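薄いカードは、つかむより放すほうが難しい　グリッパー比較の話を聞いてきました

Zonvilleの作業場にお邪魔したのは10月20日(金)の午後。双腕の卓上アームで指先を比べている担当の方に、たっぷり話を聞かせてもらいました。カードの仕分けなんて簡単そう、と思っていた私、最初の五分で考えを改めることになります。

「カードって、置いてあるときがいちばん厄介なんですよ。机にぴったりくっついていて、指の入る隙間がない」

今回比べたのは二種類の指先で、片方がRusik、もう片方がCele。Rusikは先が細くて硬め、Celeは少ししなるタイプだそうです。6月から始めて、それぞれ200回ずつ、同じ手順で拾って入れる動作を繰り返したとのこと。200回ずつですよ！私なら途中でおやつにします。

で、どっちが勝ったんですか、とせっかちに聞いてみたら、笑われました。

「勝ち負けで言うと、拾うのはRusik、放すのはCeleですね。Rusikは端に引っかけて起こすのがうまい。でも開いたときに、カードが片方の指についてくることがあるんです」

ついてくる、というのは静電気ですか？

「それもあるし、指の面の荒れもあります。使い込むと擦れてくるので、新品のときの数字はあまり信用していません」

カメラの話になると、急に早口になりました(たぶん、ここがお好きなんだと思います)。作業台を見渡すカメラと手首のカメラでは、得意なことがまるで違うのだそうです。

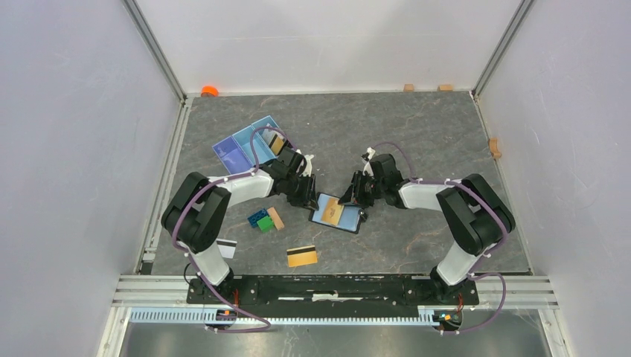
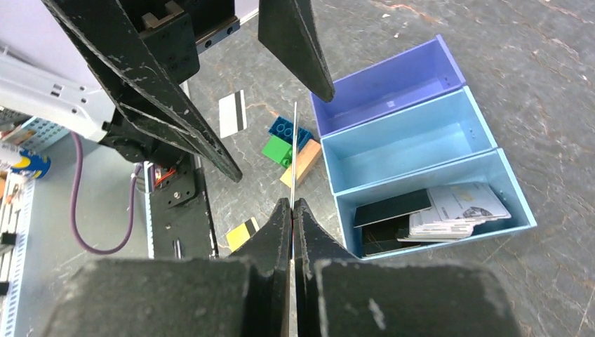 「全体のカメラだと、二本の腕がぶつかりそうかどうかはよく分かる。ただ、カードを立ててつまむと、ほとんど線にしか見えなくなる角度があるんです。手首側でも真横からだと線ですけど、指との位置関係は読めますからね」

なるほど、それで両方使うわけですね。じゃあ手首のカメラを増やせば解決では、と素人らしく提案してみたところ、これは即却下。ケーブルが増えると腕の動きに響くし、取り回しを考えるだけで一日つぶれるそうです。すみません……。

コントローラーはSkindisに落ち着いたといいます。前に使っていたものは、閉じる力の設定が粗くて、カードが曲がるか落ちるかのどちらかだったとか。

「Skindisは力の段階が8つあって、うちは下から二番目ばかり使っています。残りはブロック用かな。木のブロックなら、多少強く握っても文句を言いませんから」

記録の数も聞いてみました。現時点で使える記録は849件、目標は1,000件。あと少しに見えますが、照明を変えた日の分を入れるかどうかでまだ迷っているそうで、入れないとなると撮り直しが増えるのだとか。

個人的にいちばん面白かったのは、カードの置き方の話です。まっすぐ揃えて置くと成績が良くなりすぎるので、わざと向きをばらばらにするらしいんですね。

「人が置くと、どうしても癖が出るんです。私はつい手前に寄せちゃう。だから最近は、置く係を交代でやっています」

次は指先に薄いゴムを貼ったRusikを試す予定だそうです。貼る厚みでまた意見が割れているというので、結果が出たらもう一度押しかけるつもりでいます。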